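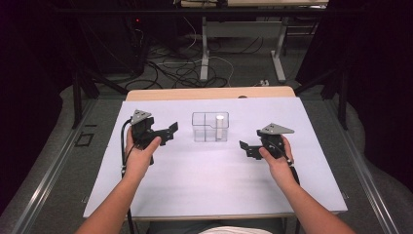 Putting Together a Compilation: Sequencing and Mixing a 26-Track Dance Release

Student project report
Kelly Cropper
Music Production and Industry, final project

1. What the project was

For my final project I put together a continuous DJ mix compilation of dance music made by students and recent graduates of our program. It has 26 tracks, runs as a single mix, and also comes as separate unmixed files for anyone who wants to play them out. I called it Katatley, after a word my grandmother used for any kind of racket in the kitchen, and it went up on our student label, Staseo, on a Thursday in May.

I grew up on mix compilations. My older cousin had a shelf of them and I would lie on the floor with the booklet open, following along and trying to hear exactly where one track ended and the next started. I still love that moment when two records are both playing and you can't quite say which one you're listening to! So the question I set myself was fairly simple: how do you choose and order tracks by lots of different people so that the result feels like one piece of music?

I also had to learn the less glamorous side, meaning permissions, credits, loudness and file names. That part took up more of the term than I had budgeted for, and I've given it a section of its own.

2. Collecting the tracks

I put out a call through the course message board and a poster outside the studios. The rules were short. Tracks had to be original, had to contain no uncleared samples, and had to be somewhere a house or techno DJ could reasonably use them. I asked for WAV files with at least 3 dB of headroom and no limiter on the master bus.

The response was wonderful and also a complete mess. People sent MP3s, project files, a voice memo, and in one case a folder of stems with no tempo written anywhere. I replied to everybody and most of them sent a proper file within the week. Next time the call will have a one-page submission sheet attached, with boxes for artist name, title, tempo, key, songwriters and contact email. I ended up making this sheet halfway through and sending it round again, and I'm sorry to everyone who had to fill in their details twice.

Listening was done in two passes. On the first I played everything from start to finish on the studio monitors and wrote one line per track in a notebook. On the second I listened on headphones while walking, with my notes put away, and only wrote down the ones I could still hum when I got home. A few tracks that I'd rated as technically rough came through strongly on that second pass. The one called 2111 was the best example. It has a very plain drum pattern and a bass line of three notes, and I had written "unfinished?" beside it. By the time I got back to my front door it was stuck in my head, and it became the opening track.

3. Working out the order

My first running order was sorted by tempo, slowest to fastest. On paper it was tidy. Played through, it was dull, as every track was a tiny bit quicker than the one before and the whole thing felt like walking up a ramp. My second attempt was sorted by key, going round the circle of fifths, and that one sounded smooth but had no shape at all. You could have started anywhere.

The version that finally worked came from writing each title on a slip of paper and moving the slips around on the floor. I split the mix into three parts. The first is warm and low, lots of electric piano and soft pads. The middle is where the drums take over, and the last part brings the melodies back with more energy. Inside each part I let key and tempo guide me, but if two tracks simply liked each other I kept them together and worked out the rest around them.

The join between the first and middle parts gave me the most trouble. I had a lovely vocal track by a duo called Akberg that ends on a long held chord, and straight after it I wanted a very dry, percussive track by Demchenko. The keys clashed badly. I tried pitching one of them up, which made the vocal sound like a cartoon. In the end I asked Demchenko if there was a version with no synth line in the intro, and a new bounce with eight extra bars of drums arrived that same evening. It is now my favourite transition on the whole release – the chord fades out over the bare drums and for a second it sounds like one person wrote both.

4. Recording the mix

I had planned to record the whole mix live on decks in one take. I practised it for two weeks and recorded it 8 times. The best of those takes had real spirit, and you can hear me enjoying myself, but every one had at least one blend where the kick drums drifted, and the long running time meant a mistake near the end cost the whole evening.

My supervisor suggested a middle way. I recorded each of the three parts live as its own take, then joined them on the computer. I gave myself permission to fix levels afterwards but not timing. If a blend drifted, I had to play that part again. This kept the human feel I wanted, and having a smaller target made me much calmer on the night. The middle part took the most goes, mainly because of a track with a swung hi-hat that fights with anything you put beside it.

A few practical things I picked up and would pass on to next year's group:

Set the trim on each channel by ear before recording and write the position down.

Leave the bass of the incoming track down until the phrase changes, even if you're itching to bring it in.

Take the monitors down every half hour. My early takes got louder and brighter as I went, and I only noticed the next morning.

Name your files the moment you record them. I had several called "final" and had to listen to all of them to find the right one.

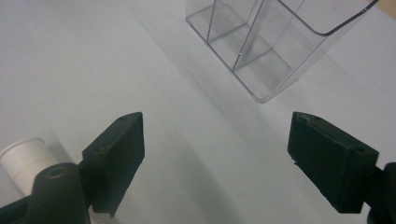

White tabletop with two black gripper fingers.

5. Mastering and loudness

The separate tracks had been mixed in bedrooms, labs, a garage and a laundry room, so the bottom end varied a lot. I made very small corrections to each one before playing it in the mix. Most needed a gentle cut in the low mids, and a couple needed the sub bass pulled back so it didn't swallow its neighbours. I sent every artist the adjusted version and asked for a yes or no. Two said no, and we worked it out over a call with both of us listening to the same file. I learned more about compression in those calls than I had in a whole semester of reading.

For the finished mix I kept the limiter working lightly. I compared it with commercial mixes at matched volume and mine sounded a little quieter and a lot more open. I was nervous about that. I played it on the big system in the performance room, though, and the kick drums had so much life in them that I left it alone.

6. Permissions, credits and release

Every artist kept full ownership of their own music and signed a one-page agreement letting Staseo release the track as part of the compilation. I wrote the first draft in ordinary language and our business lecturer went through it with me. The biggest change was adding a clear line on what happens if somebody wants their track taken down later, something I had completely forgotten to think about.

Credits were fiddly. Several tracks had a singer or a co-writer who wasn't on the form, and I only found out when I sent round the draft listing. I'd urge anybody organising something like this to circulate the credits early, and then circulate them again. We had one artist change their name the day before the upload (it's a much better name, to be fair).

The cover has a photo of the slips of paper on my floor with the colours turned inside out. The release party was in the student bar, and most of the artists came. Hearing people cheer when their own track rose up under somebody else's was the best part of my degree.

7. What I would change

I would have fewer tracks. Twenty would have given each one more room, and there are a few in the middle part that get barely two minutes before the next one arrives. I'd also start the permissions work in the first week and do it alongside the listening.

On the musical side, I'd like to try asking artists for alternate versions from the beginning. That one drum intro solved a problem I'd been stuck on for days, and I now think a short "tools" folder from each artist (drums only, no vocal, long outro) would open up all sorts of blends I couldn't reach this time.

I've already been asked to help with a second volume, and I have said yes. The submission sheet is ready, and so is a fresh stack of paper slips.

8. Thanks

Thank you to every artist who trusted me with a file, to the studio technicians for the late bookings, and to my cousin, who has agreed to give Katatley a place on the shelf once I burn it to a disc.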